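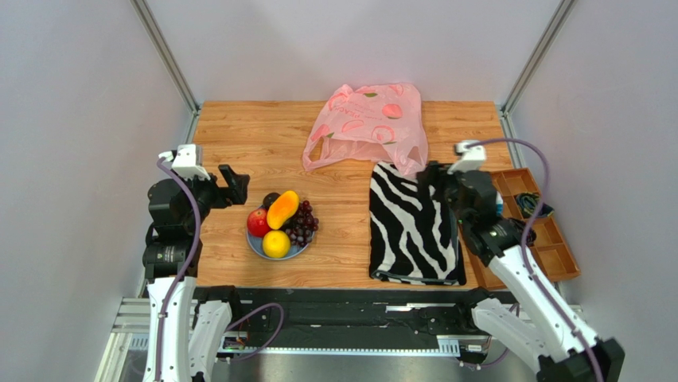 Winifred Oakes

List archive | Threads | Previous | Next | Search

Re: [mulcombe-readings] The crooked steward

On the Mulcombe list in May, someone wrote:

> I have read Luke 16 four times now and I still can't get past it.
> A manager wastes his boss's money, gets caught, cooks the books
> on his way out the door, and then the boss PRAISES him? We are
> supposed to teach this to the middle schoolers. What do I tell
> them? Be dishonest, but do it with flair?

I'd steer clear of flair. Middle schoolers have plenty.

I should say up front that I've never heard a sermon on this parable that left me settled, and I have preached two of them myself. But let me take a swing.

First, look at what he does. The man who owes 100 measures of oil is told to sit down quickly and write 50. I love that "quickly." It's the most human word in the chapter. He's about to be out of a job, he's told us he is too weak to dig and too proud to beg, and he does the one thing left to him, giving away something that was never his in the first place.
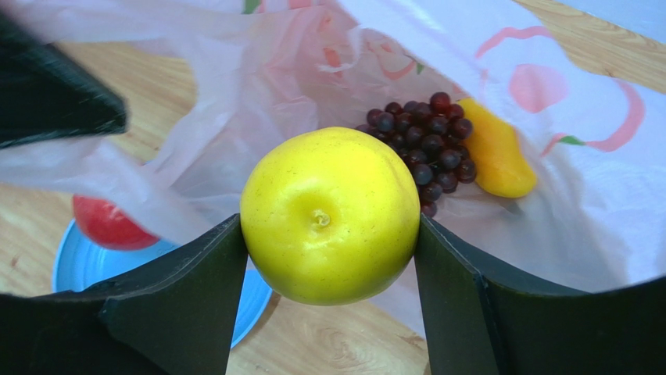 Some commentators try to rescue him by saying he was only knocking off his own commission. Maybe so. The text doesn't say it, and I get nervous when we tidy up a story that Jesus seems to have left messy on purpose. The master calls him shrewd. He doesn't call him good, and verse 8 still has the man down as dishonest. Your kids can handle that. They can tell you which of their friends is clever and which one they'd trust with a house key, and it's often a different friend.

Then there's verse 9, the one about making friends by means of unrighteous wealth. My old study Bible has a footnote there that runs longer than the parable and ends by sending you to another footnote.
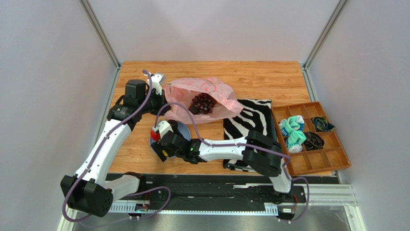

What the steward gets right, I think, is that he knows the reckoning is coming and acts like it. Most of us don't. We handle money as if the books will never be opened. And the fellow isn't even sneaky about it – his scheme is about as hard to see into as that pink plastic bag on the table, and the master sees through it and has to admire the nerve. I find that oddly comforting. God isn't fooled by my motives either, and I'm still told to go and be generous with what's been handed to me.

So I'd read it aloud, twice, and let them argue. Ask who got hurt and who got helped. Ask what they would have done with one afternoon left on the job. Save verse 13 for the end, God and money, two masters, because it's plainer than the rest and they'll want something to hold on to.

This list goes out to up to 400 people, so I expect to be corrected by suppertime. If anyone has a better reading of verse 9, please send it to everyone. I'm down to preach on it again.

Winifred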